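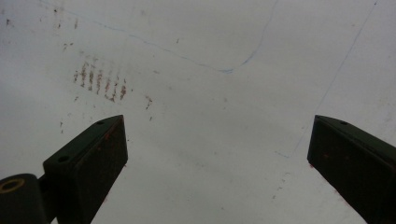
Drisley Mechatronics Teaching Group, Robotics Laboratory

Lab 2 handout: comparing two hand-held grippers

Read this before you come in. The lab runs 50 minutes and the bench work takes most of it.

You will use two hand-held grippers, the Marino and the Jodico. Both have two fingers and a camera mounted behind them looking out past the tips. They differ in finger travel, tip shape and the stiffness of the trigger. Your job is to decide which one you would choose for collecting pick-and-place demonstrations, and to back that up with measurements.

The view between the fingers

With the fingers apart, the camera should have a clear view of the work surface in the gap, with both tips showing. Scuffs on the dark finish don't matter. Marks on the surface can help: a pen line on a pale background gives the tracker something to hold on to where a blank white one gives it very little. Don't wipe the surface down between runs. If you change the background halfway through, your two sets of results can't be compared.

Procedure

Work in pairs. One person holds the gripper and the other records.
1. Open the fingers fully and measure the gap at the tips with the calipers.
2. Close and reopen. Measure again and note any difference.
3. Check the screws on the tip blocks by hand. If one turns, tell Ermanno Sorrentino before going on.
4. Do 18 picks with the first gripper using the foam blocks, then the same number with the second. Count a pick only if the block is lifted clear and put down inside the target square.
5. Replay the recordings and note every run where the tracker lost its position.

Play at the pivots will show up as a sideways shift at the tips when you squeeze. Record it in millimetres. Don't try to tighten a pivot yourself.

Write-up

Two pages, plus your table of results. Give the gap measurements, the pick counts and the tracking losses for each gripper, then your recommendation. Label your axes and put units on everything. State which of you was holding the gripper, as grip strength affects the Jodico trigger in particular.

Background reading is the Dallelness calibration notes, section 2. Questions about marking go to Ada Villa. Reports are due in November, before the arm controller lab.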